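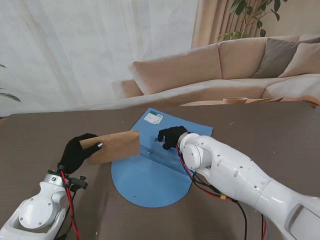 Figure 2. A brown envelope held in the left hand, its right end over the left edge of a blue sheet.

4.2 What people told us about sleeves and cuffs

I went into this part of the study thinking the palm coating would be all anyone wanted to talk about. I was wrong, and I'm happy to say so in print. When I sat down with the packers at the Clallell warehouse, they spent maybe a minute on grip and then wandered off (happily, and at length) onto the subject of wrists. Where does the cuff stop? Does the sleeve ride up when you reach into a deep carton? Why does the seam always land on the one spot that rubs?

So we changed the interview sheet. The first version had a single line on cuffs, squeezed in at the bottom. The second version gave them half a page, and Babak Nikzad added a small outline of a forearm so people could mark the sore places with a pencil. I can't recommend this enough! People who had told me "it's fine" in the interview would then pick up the pencil and shade in a band right across the inside of the wrist.

We had 19 people take part, all of them on the carton line, and each wore two kinds of cut-resistant sleeve over the course of November. The Usora sleeve is a plain knit tube with a thumb hole. The Brillico one is shorter and closes at the wrist with a hook-and-loop tab. Both were worn over the same thin glove from Chowdary, which the site already bought by the case, so we left the glove alone and let the sleeves do the varying.

The thumb hole split the room. Some people loved it, mostly the ones who pull flat cartons off a pallet all morning and get tired of tugging their sleeves back down. Others hated the extra layer in the crook of the thumb, right where a glove already bunches up. One packer had cut his thumb hole bigger with a box knife – on a cut-resistant sleeve, which took him some effort – and then complained that it frayed. I wrote that down as a fit problem and a laundering problem, and I'm still not sure which box it belonged in.

The tab on the Brillico sleeve did better than I expected for fit and worse than I expected for everything else. It picks up lint. It picks up tape. By the second week most of the tabs had a little beard of carton dust, and a few people had stopped fastening them at all, so the sleeve slid about and left a gap above the glove. That gap is the thing I'd worry about if I were buying for a site like this one. A sleeve can have a wonderful rating on the label, but the rating belongs to the fabric, and the bare strip of skin between sleeve and glove doesn't get one.

We tried to put a number on the gap. At the end of a shift I asked each person to hold both arms straight out in front, as if reaching to the back of a shelf, and I measured the bare skin with a soft tape. Then I asked them to bend their elbows and measured again. It's a crude method and I'd do it differently next time, probably with a marked board so that everyone reaches the same distance. Taller people had bigger gaps in the Usora sleeve, as you'd guess. In the Brillico sleeve height hardly mattered, and what counted was whether the tab had been fastened that day.

Washing was the other surprise. The site sends its knit goods out with the coveralls, in a hot wash, and the Usora sleeves came back shorter. People noticed before I did. "These are somebody else's," I kept hearing, though the initials inside were their own. We hadn't measured the sleeves before the first wash, only after it, so I can't give a proper shrinkage figure here, and that's entirely my fault. Babak had it on his list. I took it off to save time.

For the wear counts in the next section we pulled the used sleeves out of circulation and looked at the elbow and the wrist under a lamp, marking each broken yarn with a dot of chalk. The elbows were nearly untouched on both designs. Almost all of the damage sat within a hand's width of the cuff, and more of it on the left arm than the right, which matches how this crew steadies a carton while the other hand does the taping.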